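Gripper trial: where we have got to

The short version, for those who only read the first paragraph: we have now had the Grusex and the Zemora grippers on the same arm for long enough to disagree about them, and I would not order either in quantity yet. The longer version follows, with my grumbles left in.

Some of you will remember the sales visit. The Zemora people brought a tray of foam blocks and a very clean table, and the gripper picked up every block they put in front of it. I have nothing against foam blocks. They are light, they give a little when squeezed, they have flat sides and they don't roll. If our customers kept foam blocks in their bathrooms and bedrooms we could all go home early on Friday. They keep mugs and toothbrushes.

So the first thing we did was throw out the maker's test set and write our own. It has 25 objects in it, all things you would find lying about in a house, and every one of them had to be something that at least one of us had dropped, or watched a machine drop, in an earlier round. Each gripper gets four goes at each object, which makes 100 attempts per gripper per pass. The arm is the Kemppainen we already had, the controller is the Ullton, and neither was changed between runs. I insisted on that last part and was told I was being fussy. I was, and I still am. Last time we compared two grippers, somebody "just updated" the controller halfway through and we ended up comparing two controllers.

The Grusex

Two fingers, parallel, hard pads with a thin rubber face. It is slow to close and it makes a noise like a coffee grinder when it reaches its limit. The force reading is good, though. When it says it is holding something, it is generally holding something, and I can't say that of most of the kit that has been through the lab.

Its trouble is anything thin and flat on a shelf. The fingertips are 14 mm thick, so to get hold of a toothbrush lying down it has to come in steeply and pinch from above, and the pads meet the shelf before they meet the handle. On a shelf with a raised lip it is worse, as the wrist needs to clear the lip and still tip far enough forward. We have tried three approach angles. The best of them works if the object lies more or less across the line of the arm. Turn the same brush end-on and the gripper nudges it along the shelf until it reaches the back, then stops and reports a fault.

Grusex sell a set of narrow tips as an extra. They have promised us a pair to try. I will believe in them when they are bolted on.

The Zemora

Three soft fingers, driven by one motor through a linkage, so they wrap round whatever they touch first. Everybody likes it on sight. It looks kind. It did very well on the pouch and the soft goods, and it took bottles from the front without being told much about where they were.

My objection is that it can't tell you what it has got. The fingers curl, the motor current goes up, the controller announces a grasp, and off goes the arm with nothing in its hand, or with the bottle hanging by its cap. With a full bottle that matters. The soft fingers also swing a bit at the end of a quick move, and twice in one morning the swing was enough to knock over the thing next door on the way out. We slowed the arm down and the swing went away, along with the time we were supposed to be saving.

It also dislikes mugs. The handle confuses the wrap: one finger goes through, the other two go round the body, and then it won't let go cleanly. There is a setting for "release with shake". I have watched it used on a mug exactly once and would prefer not to again.

The cameras, which are half the problem

We began with the wrist camera only. It is fine up close and hopeless for deciding what to go for, as by the time it can see into a cubby the fingers are already in there. The head camera gives a much better idea of the whole unit, but it looks down from the front and can't see behind anything tall.

Clear plastic is still the worst of it. The depth camera sees through a bottle and reports the wall behind, or it reports the label floating in space with nothing above or below. A wrapped toothbrush is nearly as bad, with the sleeve throwing bright spots all over the handle. The supplier's answer was better lighting. We put in better lighting and the white worktop turned into one large glare.

For what it's worth, the most useful change we made all month was a dull one. We stopped letting the controller use depth on its own for anything it had marked as see-through, and made it take the outline from the colour picture instead. Both grippers improved. That tells me a fair part of what we had been writing down as gripper failures belonged to the cameras, and I have asked for the earlier passes to be marked as doubtful in the log. This was not a popular request. 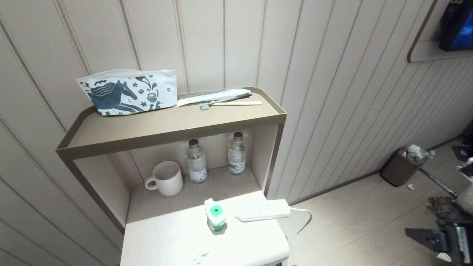

On the matter of scores. I have been asked for a single figure for each gripper, so that it can go on a slide. I don't think there is one worth having. If you count every attempt where the object left the shelf, the Zemora is ahead. If you count only those where it arrived where it was meant to go, still upright and still in one piece, the Grusex is ahead. You can guess which way of counting is in the Zemora brochure. I would rather we wrote down both and let people argue.

I would also like us to stop tidying up between attempts. Everyone does it without thinking: the bottle gets turned so the label faces out, the brush gets moved away from its neighbour. A house won't do that for us. From the next pass the shelf gets laid out at the start from a printed list, and after that hands stay off until the run is over, however painful it is to watch.

Still to do in September: the narrow Grusex tips, if they come; a pass with the Zemora at the slower speed throughout, so that we stop mixing fast and slow results in one table; and a proper look at cables. A power lead trailing off an edge is easy for either gripper to catch by mistake, and so far the controller treats it as part of whatever it is plugged into. I don't expect a different gripper to cure that — it needs somebody to sit down with the Ullton settings for a day or two.

If you want to watch a run, mornings are best. Please don't bring foam blocks.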